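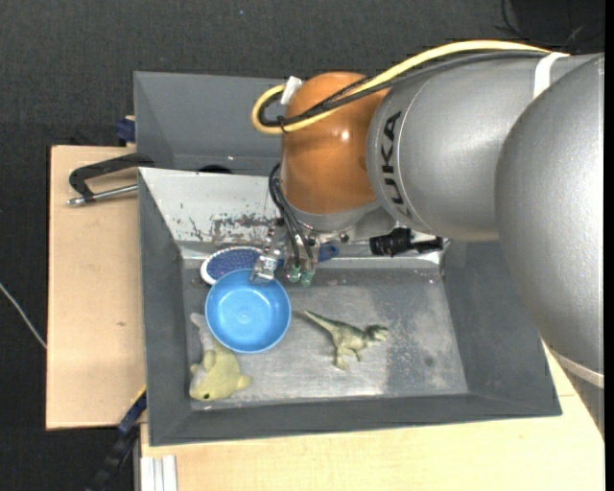 November, 6:40 a.m.

Dough temperature out of the mixer 26 C, which is one degree high. Flour had been stored against the boiler wall again. Moved the open sack to the pantry floor and will measure it tonight. Water dropped to 18 C for the second batch and that came out where I wanted it.

Starter notes. The rye culture peaked at five and a half hours after feeding at 1:4:4. The wheat culture is slower and smells more of acetone than fruit, so I have put it on two feeds a day until the end of the week. If it is no better by then I will restart it from the dried flakes Sarita Rawat gave me. She keeps hers at 60 percent hydration and feeds it by weight every evening at nine. I have been feeding mine by eye since the summer and the record shows it: four entries in three weeks with no weights at all.

Loaf one: 500 g strong white, 100 g whole wheat, 72 percent water, 2 percent salt, 18 percent levain. Bulk four hours with three folds. Cut it and found a tight band along the base, perhaps 8 mm deep, with a reasonable crumb over it. Underproofed at the bottom or a cold stone. I suspect the stone. It had only half an hour at full heat.

Loaf two: same formula, cooler water, bulk extended to five hours, stone heated for 55 minutes. Band gone. Crust a shade too dark on the left rear corner, as always in this oven. Turned at the halfway mark and should have turned at a third.

10:15 a.m.

Weighed both loaves after an hour on the rack. Loaf one lost 13 percent in the bake, loaf two nearly 15. The second tastes better. The two changes were made together, so I can't say how much belongs to the stone and how much to the longer bulk. Next time the stone gets the full preheat and the bulk goes back to four hours.

Telephoned Kelly Treloar about the rye from Skoveck. The mill has changed its sieve and the new lot is finer. She has found it takes up water faster and then lets some of it go during proofing, and she has cut her hydration by three points. I have one sack of the old lot left, a third full. I would like to run old and new side by side in small tins before the old is finished, 400 g of dough in each, same levain, same shelf. Wrote the labels while we were talking so that it will get done.

She also asked whether I was going to enter the rye class at the Ukivach bread day. I said I would decide when the wheat culture recovered, and she pointed out that the rye class does not use the wheat culture. Sent for the form.

1:30 p.m.

Checked the oven properly with the probe thermometer, door closed on the cable. Dial set to 230. Front center read 221, back left 244, back right 233. The swing on each heating cycle was 11 degrees, with the top at the moment the element clicks off. This matches the dark corner. A sheet of folded foil on the left rear of the rack above might shade it. Alfie Inskip offered to look at the thermostat when he comes for the drill, but I would like one more set of readings first, at 200 and at 250, so that we have a curve instead of a point.

Milling. Ran the last of the Polen wheat through the hand mill, medium then fine. The second pass warmed the flour to 34 C, so I spread it on a tray. Sifted out 9 percent bran by weight. Kept the bran for scalding. Handle bolt had worked loose again – needs a spring washer.

5:00 p.m.

Nandini Sastry returned the long proofing basket and took loaf two. She wants a written version of the formula in cups. I have converted it as far as the flour, and I do not trust the result. A cup of my whole wheat came to 118 g, 126 g and 131 g on three fillings. Gave her the spare scale on loan.

Order for Baert: two sacks of strong white, one of whole wheat, a replacement lame handle, parchment in sheets. Total comes to 1,565 with delivery, which is more than last time because of the second sack. Asked if Natalie Whiteley wants to split the parchment. She will take half.

9:20 p.m.

Flour on the pantry floor now 16 C. Fed rye at 1:4:4 and wheat at 1:2:2, both weighed, both written down. Wheat smells slightly cleaner. Levain for the morning mixed at 24 C and left on the shelf over the sink.

To do: spring washer, foil, oven readings at 200 and 250. Tins to be greased tonight if I am still up at ten.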